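Taking Care of a Light Wooden Table

A wooden table is easy to keep nice if you do a little every day. My neighbor Maite Esteban taught me most of what I know, and her kitchen table looks better than mine.

Wipe spills in the first 2 minutes. Use a soft cloth, almost dry, and go with the grain. For sticky marks I put 4 drops of dish soap in a bowl of warm water. Do not use the rough side of the sponge.

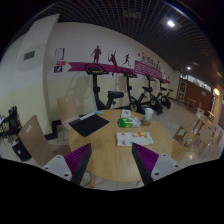 Wet wipes on the table, and a coaster under the cup.

White rings from cups can be removed many times with a little plain mayonnaise. Leave it for some 40 minutes, then clean it well. Test first in a place which is not seen.

I oil my table every April, a thin coat in the evening, and in the morning I rub off the rest. Oily rags must dry flat outside, never in a pile.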